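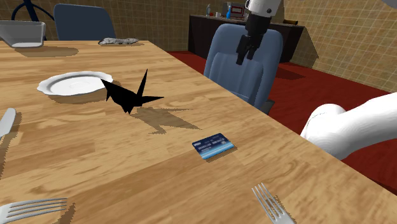

Simulated dining table with the arm over it, plate and origami crane within reach.

Teaching the Arm: Frequently Asked Questions

Home > Selleck Remote Lab > Help

Do I need to know how to program?
No. You steer the gripper with the hand controller and the software writes down what you did, including the part where you changed your mind.

Can I break anything?
The table is rendered, and so is the arm. Drop a fork through the floor if you must, then press Reset.

Which object should I start with?
Not the crane. Everyone starts with the crane. Fikri Pasaribu wrote the practice list, and it begins with the plate for a reason he will explain at length if asked.

Why is the credit card so hard to pick up?
It is flat and your fingers aren't really there. Try sliding it to the table edge first.

How many demonstrations do you want?
200 per task. The crane task stands at 1259, see above.

Do bad runs count?
Mark them "failed" and send them anyway. Hesitating is fine. Going for coffee with the gripper closed is a failed run.

Can I teach by hand instead?
Yes, at the Groleston site, where you hold the real arm by the wrist and walk it through the task. Book with Akosua Amegashie. Sessions run 8 people at most, and long sleeves get rolled up.

My controller drifts to the left.
Set it down flat and recalibrate from the Settings menu. If it still drifts, write to Ah-rin Moon and include your session number.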